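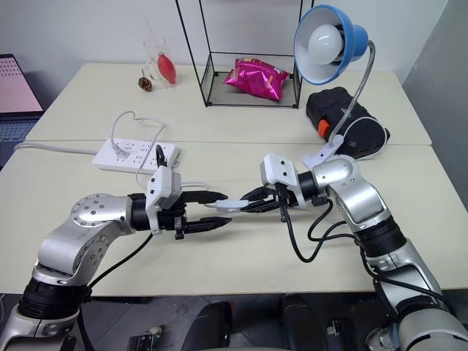 I have been reading about the tidy desk for years, and I still don't believe in it. The catalogs from Lillodon and Sover sell the same dream every fall: a pale surface, one lamp, no wires. Then you get the thing home and you need to plug in a laptop. A white power strip on a cream tabletop is about as discreet as a power strip gets, and your eye still goes straight to it, with its rows of sockets and that thin white cable looping up out of one of them. White doesn't hide a cord. It only tells visitors that you tried.

The industry's answer is to sell you more. Haddad has a cable tray that screws under the desk, and Stosness wants $60 for a fabric sleeve that zips. I bought both. The tray holds the strip fine until you want to unplug something, and then you are on your knees with a flashlight. The sleeve is worse. Add one charger and the whole business has to be unzipped and packed again. I gave up on it after 2 weeks.

My other complaint is with tables pushed together to make a bigger one, a trick the magazines love. They rarely line up. One sits a hair higher than the other, crumbs go down the gap, and you can't write across it.

So I'd leave the strip on top, where a hand can reach it, and spend the money on a single table of the right size. I have seen a desk priced at $745 mainly on the strength of a hidden channel for wires. Maybe it works. I'd like to see it in November, after someone has used it for two months and bought a printer.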